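The Well at Quintanilla

My mother's well quit in July, and by the end of that same afternoon she had hired a man to find her another one with a stick.

I heard about it over the phone. I was in the parking lot at work with a sandwich on my knee, and she told me the way you'd tell somebody you had called the plumber. His name was Arnel Dagdag. He had found the Petersens' well and the one at the church camp, and he'd found the one behind the old school, which hadn't run dry in all the years since.

"Mom," I said, "if you dig a hole in that valley you get water. It's a valley."

"We're not in the valley. We're on the shoulder."

"You're on the shoulder of the valley."

"Well, you come up and point, then," she said.

So I drove up. It is a long drive, and I spent it getting ready to be reasonable. I had read up on it. They've tested these people, over and over, with buried pipes and buckets under tarps, and the people with the sticks do as well as you or I would do with our eyes shut. I had a page of it printed out. I don't know what I thought I was going to do with the page. Hand it to her, I suppose, and watch her put it under the fruit bowl.

The house is the last one on the Urnholm road before the pavement gives out. She had buckets lined up on the porch, filled from the neighbor's hose, and a sign on the toilet telling me when I was allowed to flush it.

"He doesn't charge," she said, before I had my bag down.

"Everybody charges."

"You can give him something if you want. People give him twenty dollars."

"Then he charges 20 dollars."

She looked at me as if I had tracked something in. I'm used to that look. My father had been a believer in everything, vinegar and copper bracelets and planting by the moon, and when he died she took over the believing along with the tractor. Somebody in the house had to be on the other side. My brother moved to the coast, so it was me.

Dagdag came at six in the morning, when it was cool. I had pictured somebody with a beard. He was a small tidy man in a clean work shirt, with reading glasses on a cord, and he had a thermos, and he shook my hand and asked where I'd parked, so he wouldn't walk into my car going backward. He had cut his stick already. Willow, he said, but he wasn't fussy. He'd used a coat hanger. Once, on a bet, he had used a pair of pliers.

"And did that work?" I asked.

"I won the bet."

I noticed he hadn't answered me, and I made a point of noticing it out loud. He nodded and unscrewed his thermos.

He walked for most of an hour. My mother stood on the porch with her arms folded and wouldn't let me talk. I walked behind him anyway. I wanted to see his wrists. The trick is in the wrists, the articles all say so. You hold the thing bent and sprung so that any little twitch sends it over, and you don't know you're twitching. That was the part that bothered me. I would have liked him better as a crook. You can catch a crook.

The stick went down by the clothesline. It went down again near the propane tank, and he shook his head at that one and kept going. Then it went down at a spot past the old chicken run, hard, so that the bark twisted in his hands, and he stood there looking pleased and a bit tired.

"Eighty-four feet," he said.

"Eighty-four? You can get that from a stick?"

"You count the bobs."

"I didn't see you counting."

"No," he said. "I do it to myself."

I told him what I wanted, then. I wanted him to put on a blindfold, and I would turn him around a few times and lead him back across the yard by a different way, and we'd see if the stick went down in the same place. I said it politely. I had practiced it in the car. I said it was no reflection on him, and that any honest person would want to know.

My mother said my name from the porch, all three parts of it.

But he thought it over. He took off his glasses and let me tie a dish towel around his head, and I turned him, and I took him by the elbow down past the woodpile and in a big loop behind the garage. His arm didn't weigh anything. I let go of him and he started walking.

The stick went down about where the rhubarb is. He stopped and pulled off the towel and looked at the rhubarb, and then over at his peg, and I would guess he was 17 paces off. He paced it out himself so there'd be no argument, and it was 17.

"Huh," he said.

"So which is it?" I said. "Here or there?"

"There."

"But the stick says here."

"I got dizzy," said Arnel Dagdag. "I'm seventy-one years old and you spun me around."

I want to be fair about this. I had won, and I knew exactly how it felt, which was like winning an argument with a child about a dog. He wouldn't take the twenty. He told my mother to drill at the peg and to call Runumham, because they'd bring the small rig and not tear up her grass, and he rinsed out his thermos cup at the buckets and drove home.

She didn't speak to me until supper. What she said then was that Runumham wanted 3000 dollars up front, and did I plan to have them drill in the rhubarb?

"I plan to have them look at a map," I said.

The driller did look at a map. I'll give myself that. He was a big slow fellow who had clearly stood in a lot of yards between a lot of mothers and sons. He spread the county sheet on the hood of his truck and showed me the gravel layer, a long blue tongue that ran under the house and the chicken run and the rhubarb and the propane tank and a good piece of the Urnholm road besides.

"So anywhere," I said.

"Pretty much anywhere."

"So the peg doesn't matter."

"I'd as soon use the peg," he said. "It's level there. And she'll be happier."

They hit water at eighty-four feet.

I've gone over this more than I would like. The driller's own guess, from the map, was between seventy and a hundred. The Petersens' well is at ninety. A man who has stood around at every well in the district for forty years has a number in his head whether he knows it or not, and the number comes out through his wrists, and now and then it will be right on the nose. I believe that. I could draw it for you. And I also stood there in the mud while the driller read it off, and I looked at my mother, and she had the decency not to look at me.

The new pump is a Cokunden. It's loud. You can hear it cut in from the back bedroom, where I sleep when I go up, and I go up more than I did. I told her the rule about flushing could come down off the toilet now. She said she'd got used to it.

Dagdag died that winter. She called me in the parking lot again. There was a lunch after, and I was asked to say a few words, which I think was her idea of a joke, and I stood up and told them about the dish towel. They laughed at the rhubarb. An old woman near the coffee urn said he'd told it himself for months, only when he told it he was thirty paces off.

I still have the page I printed out. It's a good page. I wouldn't take back one line of it. In the spring she asked me to walk out back and say where I thought a second line should go, for the garden, and I went and cut a piece of willow so as to show her how easily the thing tips over when your hands are tired. It tipped over. I moved a few steps and it tipped over again.

"There, you see?" I said.

"I do see," she said, and she went to get a peg.

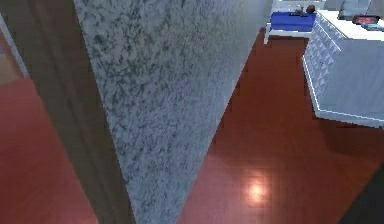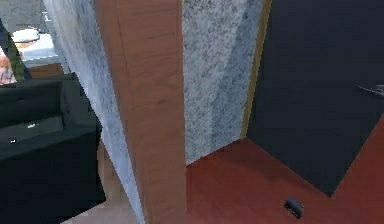
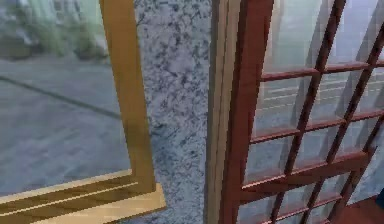
Seventy to a hundred is a pretty wide guess for a driller with a map, wrote one reader, and I notice your narrator lets him have it for free while the old man gets a towel over his head. I'm on the side of the page, for what it's worth. My uncle witched wells and he missed plenty, and the dry ones never came up at supper. But I'd have liked to know what the driller would have said if somebody had asked him for one number, to the foot, before he started the rig. Also you can't kill rhubarb by drilling in it. We tried.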